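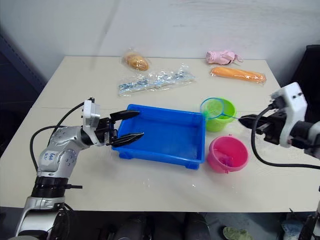
Page last changed: 20/09/2023, by Lensa Tamiru

Water table notebook, the fishing set

Okay, writing this up while I still remember which bits mattered. I wanted the fishing game on the white table against the wall, with the blue tray as the pond, the small net for catching and the pink and green buckets for whatever gets caught. Angharad Hughes would have liked something bigger for the pond (she still talks about the tub they had at Tindside), but the blue tray is a nice size and I can lift it with water in it, so the tray stays!

The snacks are along the back by the wall. There's a bread roll in its wrap, one of those long clear packets with the little blue-and-white packets inside, and the long orange sausage-looking thing, also wrapped. They're fine there while the tray is dry. Once the water comes out I'd like them in the cupboard, and that goes for me as much as for Tullio.

On the water itself: keep it shallow. My first plan was to fill the tray nearly to the rim, and then I thought about carrying it to the sink and changed my mind. The fish are soft and squashy with big bulgy cartoon eyes, and I think they're easier to scoop when there isn't much under them. Aldo Monti thinks the opposite and wants to float them properly. We can try his way next time, with towels down first.

For pouring I like the clear measuring cup, the one with the markings molded into the side. You can pour a really thin stream with it if you tip slowly, and the spout is kind to small targets. The jug from the kitchen dumps everything at once. I've asked for 100 ml in each bucket when we do the sorting version, but the molded marks are faint, so please hold the cup up to the light before you trust them. Tsung-han suggested going over them with a marker, which I'm all for if somebody has one that won't wash off.

Oh, and the buckets: same style, wavy band around the top, so they stack, and then they stick together. Twist, don't pull.

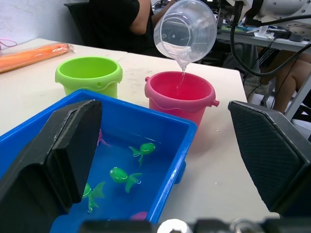

Putting it away

Pour the buckets out first, then the tray, and squeeze each fish over the sink. Fish go on the rack for the night, tails up. The net hangs by its handle. Wipe the table right up to the wall, including the drips by the buckets, and leave the cup upside down on a cloth.

Still to do: ask Aldo about towels, find a marker, look for a second net with the same long handle.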